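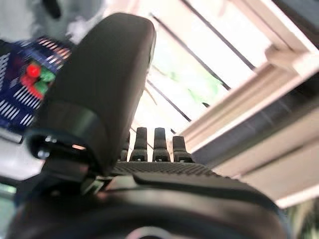
Notes on automation in the produce section

My employer, Vusach, began using a humanoid robot for produce work in October. I have supervised the section for 15 years, and I wish to record what has changed for the staff.

The robot's task is narrow. It moves vegetables between the wooden display crates and a shopping basket on the floor. Sorting and quality checks remain with Perihan Erdem and Nermin Canpolat. Both now bend and lift less, but both spend more of each shift watching a machine - a different kind of tiredness, as Nermin put it in our staff meeting.

Lettuce requires the most attention. The hand closes over the leaves, and Perihan inspects each head afterward for bruising. Potatoes are left to the staff for now. 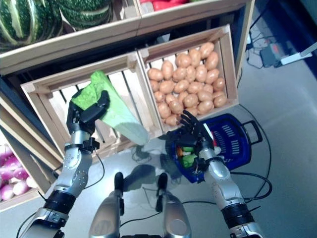 Hours and training

No position has been removed. Management has confirmed this in writing through the end of the trial. Elif Naz Erdem has requested operator training, and I have supported her request.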